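中文不是我的母语，有些词我查过字典，有些是邻居教我的。如果哪里写得不自然，请看意思就好。

这一页写深色衣服：怎么洗，怎么晾，怎么叠，怎么放。我家里深色的衣服最多，黑色的尤其多，所以我在这件事上花的时间也最多。浅色衣服的做法我写在另外一页，羊毛和羽绒也不在这里。

# 深色衣服的整理笔记

## 洗以前

先看口袋。我知道每个人都说要看口袋，可是我自己还是洗过纸巾，不止一次。纸巾在黑衣服上变成很小的白点，用手拿不完，用胶带也拿不完。后来我用的办法是：衣服完全干了以后，拿到浴室里用力抖，再用一块稍微湿的海绵顺着一个方向擦。海绵要拧得很干。来回擦的话，白点会滚到别的地方去。

然后把衣服翻到里面。黑色的布在洗衣机里互相摩擦，外面的一层会先变灰，最早变灰的是领子和袖口，还有口袋的边。翻过来洗，灰的是里面，穿的时候看不到。拉链拉上，扣子不用扣，扣着的扣子在洗的时候会拉扣眼。裤子的钩子最好扣好，它会勾别的衣服。

水温我用 30 度。颜色特别深的新衣服，第一次单独洗，或者只和旧的黑衣服一起洗。我的蓝色牛仔裤也放在这一组，前几次除外，那时候它还在掉颜色。我以前把一条新牛仔裤和灰色的毛衣放在一起，毛衣现在还有一点蓝，我在家里穿它。

洗衣液比瓶子上写的少放一些。放多了漂不干净，黑布上会留下白色的印子，像粉笔擦过。如果已经有了印子，不要再加洗衣液，只用清水再漂一次。Prikano 的那种深色专用洗衣液我用过一瓶，用完以后换回普通的，看不出很大的分别，不过它的味道比较淡，我先生喜欢。

毛巾不要和黑衣服一起洗。这一条我放在最后写，可是它可能最重要。毛巾掉的毛全部会跑到黑衣服上面。

## 晾

黑衣服怕太阳。我住在 Flatgate 的时候，阳台朝南，夏天的下午三点晒一件黑衬衫，一个 June 过去，肩膀上就有一条褐色的线，正好是衣架撑着的地方。现在我把深色的都晾在有风的阴处，还是里面朝外。

从洗衣机拿出来要马上晾。放在里面过一夜，褶子就定下来了，味道也不好。晾以前拿住肩膀的两边，向下抖三四次，然后用手掌把前面的门襟、领子、口袋拍平。这些小地方在湿的时候拍一下，以后可以不用熨斗。

针织的衣服不要挂。它吸了水很重，挂着会变长，肩膀上还会出两个尖。我铺一条旧毛巾，把它平放在上面，袖子收到身体的旁边。第二天早上翻一次面。

牛仔裤我倒过来晾，夹子夹裤脚，腰在下面。腰那里重，自己会把裤腿拉直。腰的口袋要翻出来，口袋布总是最后干，摸外面干了，里面常常还是潮的。

要确定衣服真的干了再叠。手摸着凉，就是还没有干。缝的地方最慢：腋下、裤裆、帽子和身体连接的地方。我会用手背去碰，手背比手掌敏感。

## 找一个大的地方来叠

叠衣服的地方比叠的方法更要紧，这是我的意见。我以前在椅子上叠，在沙发的扶手上叠，叠出来每一件大小都不同。后来我改成在一个大的平面上叠，衣服可以完全打开，袖子也有地方放，事情就容易很多。

平面的高度最好在腰的附近。太低的话，叠完一篮子衣服，腰会疼。如果只有床，可以跪在旁边，膝盖下面垫一个枕头，Setsuko Maruyama 阿姨一直是这样做的，她比我大很多，从来没有说腰疼。

下面的布也要想一想。黑衣服放在深色的毯子上面，我看不清楚边在哪里，缝在哪里，晚上开着灯更看不清楚。放在有颜色有花的布上，轮廓就很清楚。还有，下面的布不能掉毛。毛毯、绒的床罩都不合适，你叠完拿起来，衣服的背面已经有一层毛了。表面光滑的布比较好，衣服在上面也容易转方向，只是太滑的时候，叠到一半会自己打开，需要一只手按住。 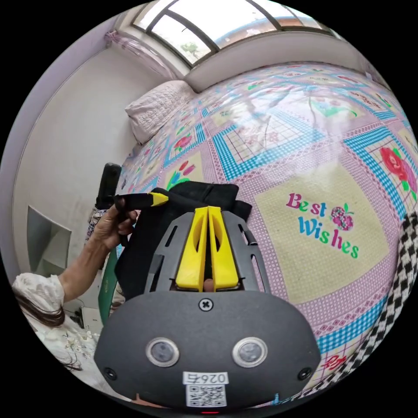 ## 先找到缝，再动手

黑衣服团在一起的时候，分不出前面和后面，也分不出哪里是袖子。很多人会拿起来乱抖，抖到对为止。我比较慢，我先找缝。

缝是硬一点的，用手指可以摸到，不需要看。摸到一条长的缝，跟着它走，走到头，多半就是下摆或者腋下。找到下摆的一个角，另一只手去找另一个角，两个角都拿住，把衣服提起来，重力会帮你做剩下的事情。薄的衣服这样提一次就打开了。厚的要再轻轻抖一下。

如果是有帽子的衣服，先找帽子。帽子永远是最厚的一团。

裤子是找腰。腰有松紧带或者扣子，很容易摸到。拿住腰的左右两边，裤腿自己会落下来。

打开以后先不要急着叠，平放，用手从中间往两边推，把大的褶子推出去。不要用力压，压了的褶子会留下来。推的方向是从中间到外面，从领子到下摆。

## 叠上衣

1. 背面向上放平，领子离自己远，下摆离自己近。
2. 左边向中间折，折线从肩膀的中间开始，一直到下摆。袖子跟着过来以后，再折回去，让它贴着折线向下。
3. 右边一样。现在衣服是一个长的条，上下宽度应该差不多。如果下面比上面宽，把下面的角再收一点。
4. 从下摆向上折，折到离领子还有一个手掌的地方停下。
5. 再对折一次。翻过来，领子在前面。

我写得很简单，可是第三步我练习了很久。黑色的长袖很难看出宽度是不是一样，我的办法是把手放在上面量：张开的手，大拇指到小指，正好是我家抽屉里一格的宽度。每个人的手不一样，你可以量一次自己的抽屉，记住是几根手指。

滑的布料，比如运动衣，叠完会自己散开。这种我不叠成方块，我卷。先折成长条，然后从领子那边开始卷，卷到下摆。如果下摆有一点松紧，可以把最下面的边翻出来，包住卷好的部分，它就不会开了。

## 两个人一起叠

大的东西一个人叠太辛苦，床单、被套、长的大衣，都是两个人比较好。可是我发现小的衣服也可以两个人来叠，特别是很软、总是团在一起的那种。一个人固定住一个点，另一个人拉开，马上就能看见形状。

重要的是固定的人不要动。我和先生刚开始的时候，两个人都在拉，衣服在中间转来转去，最后谁也不知道前面在哪里。现在我们说好：拿着领子或者帽子的人不动，另外一个人找下摆。找到了就说一声。然后拿下摆的人慢慢往后退，衣服就直了，两个人同时放到平面上。

拿的时候只拿边，不要抓一大把。抓一大把的地方会有新的褶子，你放下以后还要再推一次。用指尖夹住一点点，够了。

手里已经有一件的时候，不要再去拿第二件。这是我女儿的老师 Jonalyn Mangubat 教孩子们的话，她说的是玩具，我觉得衣服也一样。不过我自己也常常做不到，看见旁边有一件快要掉下去，手就伸过去了。

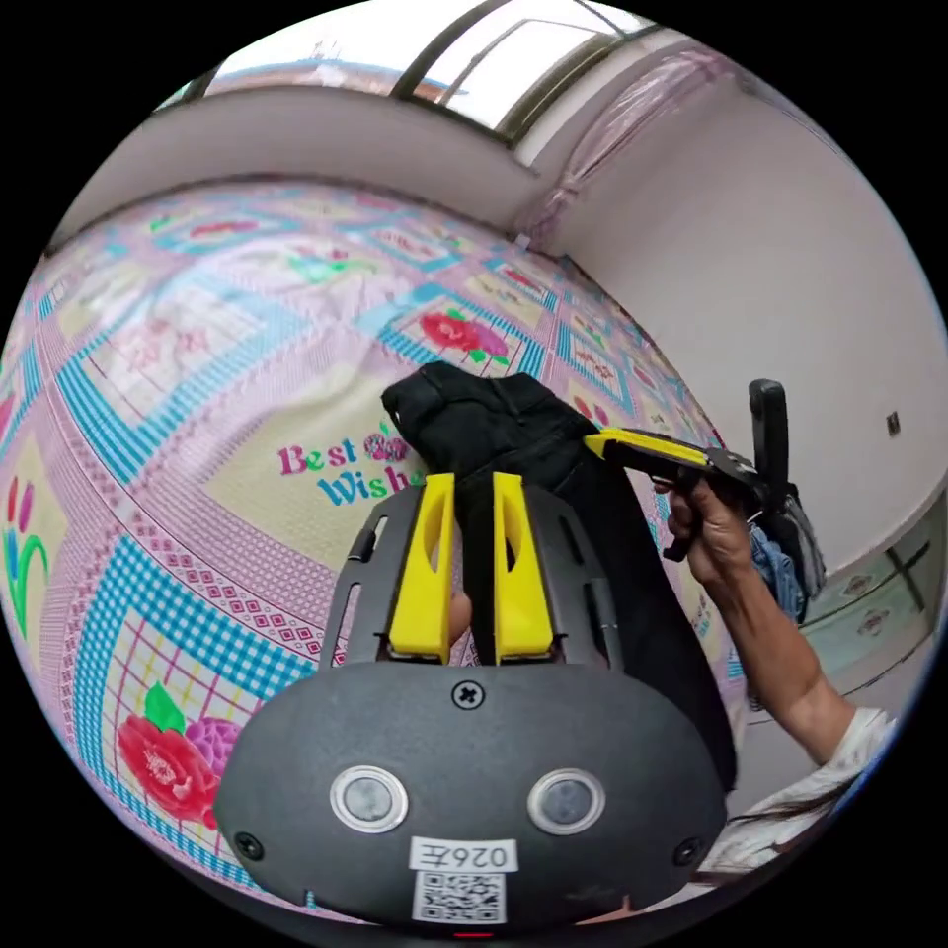 叠裤子的话，两个人的好处比较少，一个人做更快。把一条腿放在另一条腿上面，裤裆那里会多出一个三角形，把它折进去，整条裤子就变成直的。然后从裤脚向腰折，折成一半，再折成三份。牛仔布厚，三份太鼓的时候，只对折就可以，竖着放在抽屉里，它自己能站住。

如果裤子比较硬，先把口袋里面的布拉平再折。口袋布在里面皱成一团，外面会鼓起来一块，怎么压都不平。

## 放进抽屉

所有的黑衣服叠好以后看起来都一样。这是我最大的烦恼。早上七点，灯没有全开，我要找那件圆领的，拿出来四件都不是。

我试过几个方法：

- 用标签。小的布标签，缝在领子里面，用不同颜色的线。很好看，可是缝起来太花时间，我只缝了几件就停了。
- 按照厚薄来分。薄的在左边，厚的在右边。这个我现在还在用，手一摸就知道。
- 领子朝上竖着放。圆领、尖领、帽子，从上面看领子就能分出来。这个最有用，我推荐你先试这个。
- 在抽屉底下铺浅色的纸。黑衣服中间的空隙会变得清楚，也能看见掉在角落里的袜子。

抽屉不要放得太满，手要能伸进去。拿一件，旁边的都跟着出来，那就是太满了。我把冬天的那些放到床下的盒子里，盒子是在 Poltum 买的，盖子是一半透明的，可以看见里面。放进去以前一定要再洗一次，哪怕只穿过一次。汗在黑布上看不见，过了一个夏天就变成黄白色的一圈。

## 如果已经变灰了

洗过很多次的黑衣服，最后总会灰。可以染，我染过 2 件。一件棉的成功了，另外一件，布是混纺的，颜色很不均匀，只有缝线还是原来的样子，变成了一种花纹。棉和麻可以试，混纺的我不会再试了。

起球用剃球器，或者用旧的刮胡刀片，轻轻地，布要绷紧。绷在膝盖上不好，我刮破过一次。绷在一本硬皮的书上面比较好。

洗衣机我也要写一句，因为有人写信问过我。我家那台是 2,384 块买的，很普通，没有烘干。我觉得机器贵不贵对黑衣服影响不大，翻过来洗和不晒太阳，影响更大。门的橡胶圈里常常积了毛，每个月擦一次，那些毛会回到衣服上。

## 几个读者问过的问题

**黑衣服能不能放柔顺剂？** 运动衣和毛巾不要放。棉的可以放一点，要先加水，直接倒在布上会有油的印子。Rodel Espiritu 来信说他改用白醋，漂洗的时候放半杯，味道干了以后就没有了。我试了，衣服没有变软很多，但是白印子少了。白醋千万不要和漂白水一起用。

**粘毛滚筒总是不够粘，怎么办？** 戴一只湿的橡胶手套，从上到下抹，毛会滚成一条，用手拿走。手套湿一点点就好，滴水就太多了。

**衣服叠好了，过几天还是有横的折印。** 多半是压得太重，上面放了太多东西。竖着放会好很多。还有一种情况是叠的时候没有完全干，那种折印要熨才会走。熨黑衣服要从里面熨，或者上面盖一块薄布，不然会发亮，发亮的地方很难再变回来。

**叠一次要多久？** 我没有算过。我听广播的时候叠，广播里的节目完了，通常还剩下袜子。袜子我放到第二天早上，喝咖啡的时候再配对。黑袜子请买同一种，我现在只买同一种，旧的那些不同的黑，穿破一双就少一双，还要等一段时间。

Anoma Gazi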